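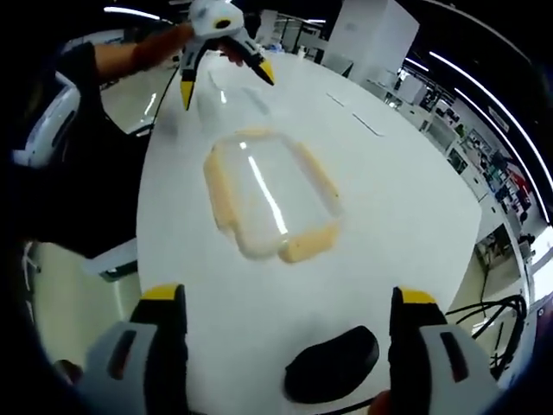
The Dirnness grippers are a pair of hand-held gripping tools used to record how people pick up, move and put down everyday objects, so that the same movements can later be tried on robot arms. They were developed at a workshop in Indby under the engineer Orsolya Deák, and are best known for the comparison tests known as the Tanine trials.

Design

Each tool has two fingers with yellow tips and is held in one hand. The body is pale in colour. A camera is carried on the tool and looks out over the fingers, with a very wide lens that takes in the whole of a table and much of the room beyond it. Straight edges look strongly curved in the pictures, and the corners are dark.

The fingers were made in two lengths. The shorter ones proved stiffer and were kept for most later work. The longer ones could reach into deep boxes but bent under load, and were dropped after the first round of tests.

The Tanine trials

The trials were set up to find out which finger shape coped best with thin and see-through objects. Clear plastic containers, lids and trays made up most of the set. These are hard for cameras, as reflections from ceiling lights can be brighter than the edges of the object, and a clear box on a white table may show as little more than a thin outline. A lid with a coloured rim is easier to find than one without.

Each finger shape was given 200 attempts at lifting a lid from a flat table and 200 at placing it on its container. Some tasks used a single gripper and others used one in each hand or two people working at the same table. The best shape managed 79 of the lifts without the lid first being slid to the table edge. Placing gave better results, though lids were often left resting on one corner.

Deák's notes from March put most of the failed lifts down to the fingertips, which were too thick to get under a rim lying flat. A thinner tip with a softer inner face was tried next. It lifted more lids but wore quickly, and had to be replaced several times during the work.

Later use

Recordings from the trials were used to train a controller called Major, which drives a fixed arm fitted with the same fingers. The full collection holds 2,000 recordings, including failed attempts. Tests with Major on clear containers have been slower than those with card boxes, mainly because the arm pauses when it loses sight of a rim.

See also

Robot end effector
Motion planning
Fisheye lens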